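Lista: Automatización en talleres pequeños
De: Volodymyr Dovhaniuk
Fecha: jueves 13 de enero
Asunto: Re: ¿doblan ropa ya o no doblan?

Enera escribió:
> Hola a todos. Llevo la parte de textil de una lavandería que
> trabaja para hostales y me ha tocado mirar si tiene sentido meter
> un brazo para el doblado. El comercial de Zarcombe me habla de
> 335 prendas por turno y me enseña un vídeo precioso. ¿Alguien ha
> visto esto funcionando con ropa normal, sacada de un cesto, sin
> que la coloque antes una persona? No me importa que sea lento,
> me importa que no haya que estar encima.

Buenas, Enera, y buenas a los demás, que hace tiempo que no escribo por aquí.

Te contesto largo porque en esto llevo metido desde el otoño y tengo a la familia harta del tema. Lo del vídeo precioso me suena: todos son con una camiseta clara, sola, bien estirada en una mesa oscura y con la luz de un quirófano. Así dobla cualquiera. Pregúntale al de Zarcombe si esas 335 incluyen sacar cada prenda del montón o si empiezan a contar con la prenda ya extendida, y luego nos dices qué cara pone.

Lo difícil viene antes de doblar. Un plato es siempre un plato, lo cojas por donde lo cojas, pero una camiseta hecha un gurruño no tiene delante ni detrás hasta que la abres. La pinza tiene que pellizcar una sola capa de tela, y lo normal es que se lleve tres, o la mesa (¡lo que sufren los dedos con la mesa!). En nuestras pruebas la prenda gris acaba pellizcada entre los dos dedos negros y con un trapo rojo arrugado al lado, que es como está la ropa en las casas. 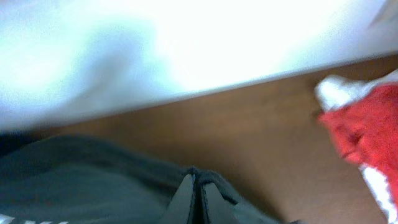 ¿Puede hoy una máquina doblar la colada de una casa sin nadie al lado? Todavía falta bastante: con prendas sueltas y parecidas entre sí se defiende, y con un cesto mezclado hay que echarle una mano cada dos por tres.

Y ya que estamos, lo de la ropa oscura. Yo pensaba que el problema serían las sábanas bajeras, que también, pero lo que me quita el sueño es el negro. Los pliegues se confunden con las sombras y la costura, que sería una pista estupenda para saber por dónde vas, apenas destaca del resto. Si encima la madera de la mesa te devuelve un reflejo casi blanco, la cámara ajusta la exposición para donde le da la gana y adiós detalle. Probamos a bajar la luz y fue peor el remedio. Ahora estoy con difusores y va algo mejor, pero no me atrevo a dar cifras. 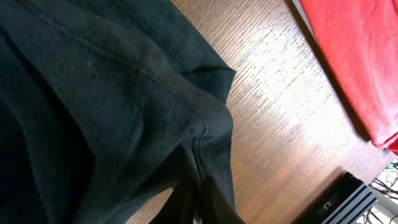
Vasylenko me contestó a esto por privado que exagero, que con una cámara de profundidad decente lo negro deja de importar y que su equipo trabaja ya con pantalones oscuros a diario. Puede ser. También me reconoció que los pantalones se los dan colgados de una pinza, o sea que alguien los ha colgado. A ver si se anima a contarlo en la lista, porque sabe más que yo.

Otro asunto es la velocidad. La gente piensa que basta con mover el brazo más deprisa y la tela no perdona: se balancea, se gira, y la cámara de la muñeca te da un borrón azul grisáceo donde deberías tener un borde. Con un pliegue gordo cogido por el medio y un faldón colgando a un lado, a ver quién decide dónde está la manga.

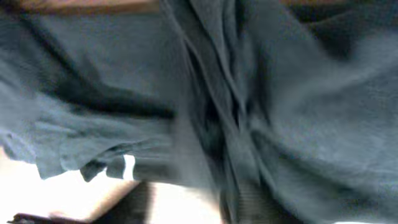
Por eso nosotros paramos después de cada agarre, miramos y seguimos. Es desesperante de ver, lo reconozco, mi suegra dobla el montón entero mientras el brazo se lo piensa. Pero Enera decía que la lentitud le daba igual, y en una lavandería, de noche, con la puerta cerrada, yo también firmaría lento si fuese de fiar. Lo que no firmo es lento y que se quede parado a las dos de la mañana con un calcetín en la boca.

De datos vamos así: tenemos guardados 1420 intentos de agarre, buenos y malos mezclados, y para empezar a fiarme querría llegar a casi 4000. Los malos son los que más miro. Muchos se parecen: un bulto de pliegues apretados, una solapa encima que tapa media prenda y una esquina que se mete por debajo. Una persona tiraría de la esquina sin pensarlo. Al programa hay que enseñarle primero que eso es una esquina.

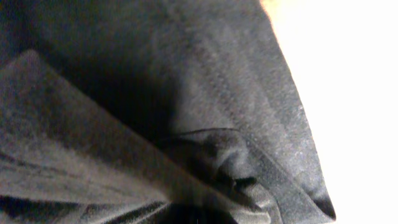

Tela gris oscura sobre fondo blanco, con la esquina remetida.

Total, Enera, que yo en tu lugar separaría las toallas y empezaría por ahí. Son rectangulares, gruesas, iguales unas a otras, y ahí sí me creo que un brazo te descargue trabajo. Con las camisetas de uniforme esperaría. Y pide que te dejen llevar tu propia ropa a la demostración, en bolsa y sin planchar. Los de Nellance me dijeron que sí a la primera, aunque la cita no la dan hasta febrero y no sé todavía cómo les irá. Si te sirve, te reenvío la hoja que uso para apuntar los fallos, son cuatro columnas y se rellena con el café en la mano.

Una duda mía para quien sepa: ¿alguien ha puesto algo antideslizante en los dedos de la pinza que aguante más de unas semanas? Lo que yo pego se acaba levantando por el borde y engancha el punto.

Un abrazo,
Volodymyr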